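Arm station walkround, Craddock packing floor, Gondport
June 2020
Checklist version 7, with comments by the person who did the round

1. Arm mount and base fixings tight
Pass. Marked with paint pen so the next person can see if they shift.

2. Emergency stop within reach of the person loading
Pass, just. Elin Beddoe can reach it. Osian Gwynne can reach it. I am shorter than both and had to lean. The form only asks if it can be reached, so it passes, and I would like the form changed.

3. Stop button tested under movement
Pass. Tested twice, once by me and once by Nest Kemeys.

4. Cables clear of walking routes
Comment. A cable loops down by the right side of the table, on the side people come round to clear a jam. Nobody has tripped. I would still clip it up before July, when the evening shift starts using this bay.

5. Table surface clean, items placed for sorting
Pass. Cup at the back left, bottle lying on its side, green bowl at the front, white block to the right of the bowl. Skunlow calls this a "mixed set". On the old bench we called it a tray of odds and ends and one person cleared it between phone calls. 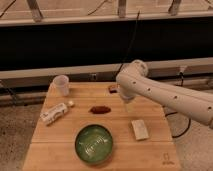
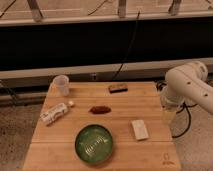 Both: the arm at the sorting table, green bowl nearest

Joana Tavares
Floor safety representative

6. Gripper checked for cracks and wear
Pass. Clear plastic is hard to inspect under our lights. Use a flashlight. The Skunlow sheet says "visual check" and leaves it there.

7. Keep-out line marked on floor
Fail. Tape does not hold on the carpet. It has been relaid and it lifts at the corners. Ieuan Price has asked for a proper barrier and was told the arm is safe to work beside. Maybe so. The line is on the checklist, so either give us a line or take it off.

8. Operator knows how to restart after a stop
Pass for Elin and Osian. Fail for the relief person, who had been shown once, on a different table. Training request 1628 is still open.

9. Log of stops kept up to date
Comment. The log shows 107 stops since the last round. The screen in the office shows fewer, as it leaves out any stop cleared by hand in under 20 seconds. Those are the ones our people deal with all day. If the office wants to know what the job is now, read the paper log.

10. Work load on the person at the station
There is no box for this, so I am writing it here. We were told the arm would take the dull part and leave people the interesting part. What Elin has now is setting things out, watching, and picking up what gets dropped. Her hands hurt less – she asked me to put that down, and it is fair. She also says she can't look away and can't chat, and that the shift feels longer. Two people used to share this bench.

11. Job rotation in place
Fail. The Plolonex schedule puts the same name on the arm all shift. Nest has asked for a swap at each break. No answer yet.

12. Signs and contact numbers current
Pass, after I crossed out the old number and wrote in the new one.

Result: station may run. Items 7, 8 and 11 to be fixed and signed off by the shift lead. Copy to Ieuan Price, copy on the board by the lockers.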